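Packing and sorting hands wanted, Udholm store hall, Wanddale

Udholm is looking for 11 people to work in our store hall in Wanddale, starting in August. The work is sorting, packing and labelling of household goods which come back to us from rental homes. It is paid work, by the hour, and you do not need any certificate to apply. We will teach you everything in the first two days.

Please read the whole notice before you write to us, as many questions are answered in it.

What the work is

We rent out furnished homes and we also keep the goods when a home is closed. Every box that arrives must be opened, checked against the list, cleaned if necessary and packed again. There are 261 boxes waiting for the start in August, mostly kitchen things: plates, bowls, cutlery, small pans, tea towels. Later in the season come curtains and bed linen, which are lighter but take more time to fold properly.

You will work in pairs at a table. One person unpacks and reads from the list, the other checks and packs. After the lunch break you change places. We ask that you do not hurry with glass and ceramics. A broken bowl must be written down, and the whole set is then taken out of the rental stock.

The boxes are not very heavy, but you will stand for most of the shift. For anything over 11 kg there is a trolley, and we ask that everybody uses it.

The place

The work is done indoors, in the hall on Priser Road. It is a plain building with off-white walls and a metal roof, and the hall has its own kitchenette and washroom. In winter mornings it can be cool until the heaters have run for an hour, so please bring a jumper. When heavy rain falls on the roof you must speak a little louder.
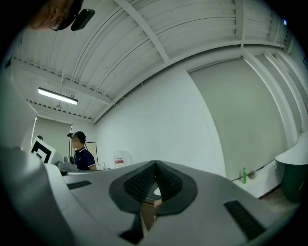 The hall at Wanddale: ribbed metal ceiling, white beams and strip light.

Parking is free behind the building. The 247 bus stops at the corner of Priser Road, and from there it is a short walk along the fence. Bicycles can be left inside the side door.

Hours and pay

Shifts are from 8.30 am to 2.30 pm, Monday to Thursday, with a paid break in the morning and an unpaid half hour for lunch. You can apply for all four days or for two fixed days. We cannot offer single days, we are sorry. Pay is according to the award for store workers, casual rate, and is transferred every second Friday. Tea, coffee and milk are provided. Lunch you bring yourself, and there is a fridge and a microwave.

The contract is first for 11 weeks. Some of the places will probably be continued after that, but we do not want to promise this now.

Who can apply

You should be 18 or older and allowed to work in Australia. You should be able to read a printed list in English and to write short labels clearly. Good eyesight for small marks and cracks is useful – glasses are of course fine. Experience from a shop, a kitchen, a laundry or a removal firm is welcome but is not required. Closed shoes must be worn in the hall at all times. Gloves and aprons we give you.

We would be happy to hear also from people who have been away from work for a longer time, and from people for whom English is the second or third language. Many in the present team are in this situation, including the writer of this notice.

How to apply

Send us a short letter, half a page is enough, with your telephone number and the days you prefer. Please write whether you want the four-day or the two-day place. A résumé can be added if you have one. You can also leave the letter in the box at the Koech building reception, next door to the hall, marked "Udholm packing".

We answer every letter. Those who are invited will come for one trial morning, which is paid, and where you can try both sides of the table before you decide.

Notice published Monday, May 10, 2021

Comments

Is it possible to do the two days as Monday and Tuesday? I have my grandkids the rest of the week.

Reply from Udholm: Yes, Monday and Tuesday is possible. Please write it in your letter.

Did this last year, good mob to work with. Wear thick socks, that floor is hard on the feet by Thursday.

Does the 247 run early enough for the 8.30 start? The timetable at my stop has been torn off for weeks.

Reply from Udholm: Yes, colleagues come with it every morning and are in time.

Dropped my letter at Koech reception this arvo. Fingers crossed!

Contact: Udholm store hall, Priser Road, Wanddale | © Udholm 2021 | Back to top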